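Small parts sliding and getting lost when sorting on a steel tray – liner or different tray?
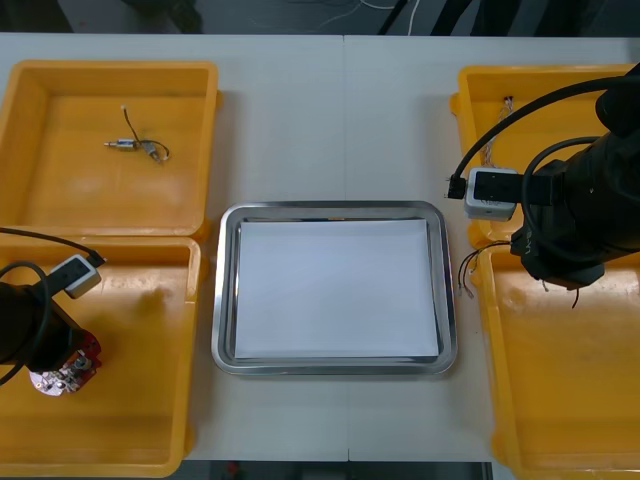 Steel tray with paper liner, yellow bins on either side.

Posted by Rikau_bench, 27 July 2025

I sort salvaged small parts for reuse: little motors, short lengths of wire, connectors, screws down to 2 mm. The layout is a rectangular stainless tray in the middle of a white table with two yellow plastic bins on each side. Parts go from a bin to the tray, get checked, then go to another bin.

Two problems. Bare steel reflects the overhead light badly enough that I miss small screws and cut wire ends. I now put a sheet of plain white paper in the bottom, which fixes the glare, but the sheet does not reach the walls. There is a narrow band of bare metal all the way around and small parts end up under the edge of the paper. Second, thin wires tangle as soon as more than one assembly goes in a bin.

Is there a better liner, or should I give up on the steel tray? I would like to keep it if possible. It wipes clean and does not pick up solder marks.

Cledwyn Bevan

Keep the tray. The gap is a cutting problem and can be solved with the paper you have.

Measure the flat part of the floor, wall to wall, before the corner radius begins. Cut the sheet 8 mm larger than that in both directions, so there is 4 mm extra on each side. Crease the extra upward along a steel rule and round off the corners with scissors. The sheet then turns up slightly at the wall and a dropped screw rolls back toward the middle.

Use heavier paper than printer stock. Drawing paper or thin card holds the crease. Printer paper relaxes overnight and you are back to a flat sheet with a loose edge. If it still shifts, two small pieces of removable tape on the underside are enough. Do not use double-sided foam tape – it raises the sheet and gives you the same gap again.

White is fine for black wire and dark screws. For bare tinned wire and plated parts, light gray or pale blue is easier to read. I keep both colors cut to size and swap them.

For the wires, one assembly per bin while you are working. If that is too slow, coil each lead around two fingers and close it with a paper twist tie before it goes in the bin. Leads with a motor on the end should be tied close to the motor, or the weight pulls the coil open.

One caution: neither dry paper nor bare steel is a substitute for an anti-static mat. Motors and plain wire don't matter. Circuit boards do.

Skyrme

get a silicone baking mat and cut it down. doesn't slide, washes in the sink. mine has been in the same tray since last August

Tullance256

Silicone mats pick up lint and wire clippings, and many of them are shiny enough to bring the glare back. Check the surface under your own lamp before cutting one.

I would look at the light first. Move the lamp off to one side and lower it until its reflection falls outside the tray. On my bench that took a shift of roughly 13 inches and I stopped using a liner for anything larger than a screw.

Agree with Cledwyn on twist ties. Masking tape leaves residue on thin insulation.

Rikau_bench

Thanks. Cut a piece of card with the turned-up edge and it sits flat. Will try the pale blue next, and the lamp once I find the right hex key for the arm.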